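小型库房料架的物料编码和库位怎么定？

Closter 发布于 2019年1月17日 分类：仓储与物料管理

公司规模不大，电子类零部件加结构件，台账里现有物料 1,548 种，目前全部用 Excel 管理。料架是角钢冲孔的，另有几台移动的多层推车。存在的问题：
一、编码里带了供应商缩写，换供应商之后同一个料出现两个编码，库存分开记，经常重复下单。
二、库位只写到料架号，找料靠人记。老员工休假时，新人找一个连接器外壳要翻好几层。
三、盘点账实不符，差异集中在小件上，大件基本没有问题。
想请教：编码是否应该全部重编？库位编号做到哪一级合适？暂时没有上 WMS 的预算，希望在表格范围内解决。

Ita Noonan
编码和库位是两件事，要分开处理，混在一起改一定会乱。

先说编码。不建议全部重编。旧编码已经出现在图纸、BOM、采购合同里，重编后的对照工作量远大于收益。可行的做法是加一列“主编码”，用无含义流水号，位数固定，不带供应商、颜色、尺寸等任何属性。旧编码保留为别名，一个主编码可以对应多个别名。属性单独设列：类别、规格、封装、制造商料号、供应商。换供应商只改供应商列，主编码不动。判断两个料是否为同一主编码，以能否直接互换使用为准，凡需要改图纸或改工艺的，一律视为不同物料。

再说库位。建议四段：区-架-层-位，例如 A-03-2-05。层号从下往上编，以后往上加层时不用改旧号。位号从左往右编，以取料人面对料架为准。编号贴在料架上，不要贴在料盒上。料盒会移动，料架不会。料盒另贴物料标签，写主编码、名称、单位、最小包装数。

移动推车要单独设区，例如 M 区，车号代替架号。推车上的物料视为“在途”或“线边”，与固定库位分开统计。贵司小件差异大，建议先查这一项：物料从料架转到推车时有没有记账。多数小厂在这个环节不记，盘点时两边都数或者两边都不数。

表格方面，最少三张：物料主表、库位主表、收发流水。库存数量由流水汇总得出，禁止手工修改。需要调整时，在流水里增加一行“盘点调整”，注明经手人和原因。

Usteo
楼上说得太复杂了。1,548 种料，买个条码枪，料盒上贴码，扫一下就行。我们就这么干的，没什么问题。盘点一年一次，差就差了，小件不值钱。

Eamon Coughlan
楼上“小件不值钱”的说法不敢苟同。单价低的料缺货照样停线，损失按停线时间计算，与单价无关。条码枪也只解决录入速度，编码重复的问题仍然存在，扫出来还是两个编码。

补充 Ita Noonan 没有提到的几点。

第一，容器。小件差异大，很多时候是容器问题。连接器外壳、屏蔽片这类冲压件形状不规则，放在同一个周转箱里，目视无法估数，取料时互相勾带。原则是一箱一料。确实要混放的，箱内加隔板或用自封袋分装，袋上写主编码和数量，整袋发料。冲压薄片件用称重法计数，先取 70 片求平均单重，再称总重换算，电子秤感量须与单重匹配，否则误差会累积。

第二，带线的部件，如小型电机，线束不要散着堆。线头朝同一方向，单个扎好再入位，取一个不会带出另一个。

固定料架上的周转箱和多层推车：

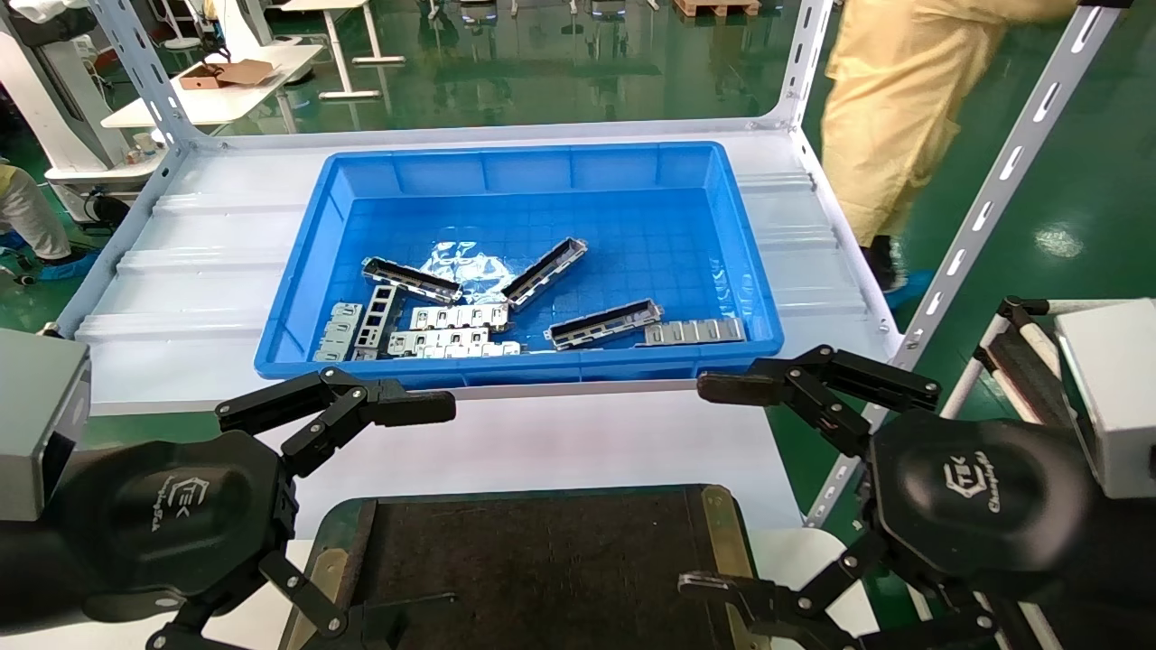
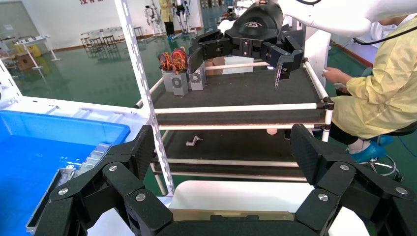 第三，盘点方式。年度全盘对小件意义有限，发现差异时原因早已无从追查。改用循环盘点，按 ABC 分类：A 类每月一次，B 类每季度一次，C 类每半年一次。每个工作日盘 16 个库位，时间控制在半小时以内。盘点表只印库位和物料名称，不印账面数量，避免盘点人照抄。差异超过允许值的当天复盘，复盘须换人。

第四，静电敏感器件不要与普通金属件共用区域。库位主表中加一列“存储要求”，填写防静电、防潮或无。敏感器件使用防静电容器，料架按规范接地。普通塑料周转箱不具备防静电性能，颜色不能作为判断依据，要看供应商的表面电阻检测报告。

第五，推行顺序。先选一个架做试点，跑满 2 个月，账实相符率稳定后再推广到其他料架。如果现在开始，四月可以做第一次全区核对。试点期间旧表停止写入，只读保留。两套表同时写，数据必然分叉，以后无法判断以哪一份为准。

Closter
谢谢各位。查了一下，料架转推车确实没有记账，只有领料单，而且领料单只记工单号，不记库位。准备先加 M 区，编码按主编码加别名的方式处理。追问一点：退料回库时，原库位已被其他料占用，是改库位主表，还是另设暂存位？

Eamon Coughlan
另设暂存位，每个区留一个，位号统一用 99。暂存位当班清空，移回正式库位时记一行移库流水。不要为了一次退料去改库位主表。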